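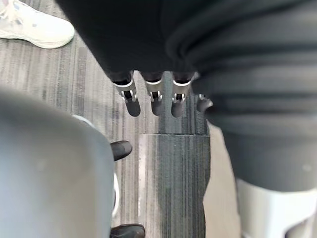

l.kemppainen
The staff summer evening will be held in August at the Gistow restaurant, starting at 6 p.m. There are 36 places, and families are not included this year. Staff are asked to dress comfortably, as bowling follows the meal; dark grey fabric like the folds at the top of the picture would suit the team shirts, and Pekard can supply it. Please reply in this thread with any dietary needs.

h_pavliuk
Thank you for the notice. I must object to the point on families. At the Kozma office, partners were invited to the last dinner and it was well received.

racz.levente
I do not share that view. The evening is meant for colleagues who seldom meet, and the night shift has asked for this for a long time. One vegetarian meal for me, please.

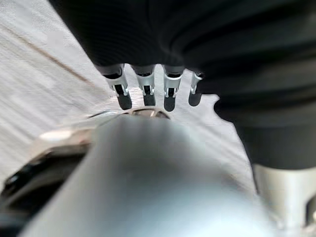 The start time is a separate matter. The night shift would need to leave by nine – could the bowling come first?

l.kemppainen
The restaurant has confirmed our table for 6 p.m. and I would prefer to keep it. I will ask whether the lanes are free at 4.30.

s_roman
Kavik staff finish at five, so an earlier start would exclude 16 of us. I support the original plan.

h_pavliuk
My objection stands, but I will attend. No fish, please.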